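Wednesday, after lunch. Corridor, fifth floor bench overflow.

Still on the towel problem. The Prarnum bin has a round opening in the lid, and the Lestusex towels are knitted, so they bunch. Push one in from the top and it sits there like a muffin. Push harder and the middle goes down while the edges stay up to watch.

Tried today:
- flat fold, then in. No.
- rolled tight. Fine for 2 towels, then the third unrolls in the opening and we are back to muffin.
- crumpled, middle first, no folding at all. Best so far, and a little insulting after a morning spent on folds.

Moved everything out of the room because the bench is full of Trurnel samples, which were going to be gone in February. The corridor has better light anyway, a plant, and an elevator to look at.

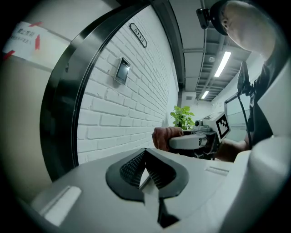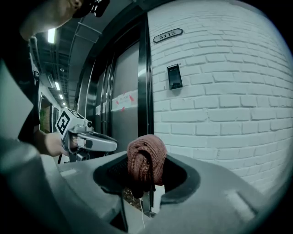 Count at the end of the session was 77 towels in out of 100 tries, where "in" means nothing showing over the rim. I was generous with one corner. The other 23 get logged as "partly", a word I am starting to lean on. The reddish-brown ones are worse than the rest. Same supplier, same size on the label, but they feel thicker to me and the loops grab at the lining on the way down. Will weigh a few before I start blaming the color.

The lining needs looking at too. It creeps up with the towels when you take them out, and then you have a smaller bin than you started with. Clips? Tape held for over 20 towels and then gave up all at once.

Jasińska want the numbers by size, which would be easier if the sizes on the labels meant anything. Asked them for a second batch, washed once. New towels are stiff and flattering and I don't trust them.

To do:
- weigh the reddish-brown ones
- clips for lining, the small kind, the big ones eat into the opening
- put the tape back where it lives
- redo the "rolled tight" run with fewer towels per load
- find out who is clearing the Trurnel samples, and when

Left the bin by the wall overnight with a note on it.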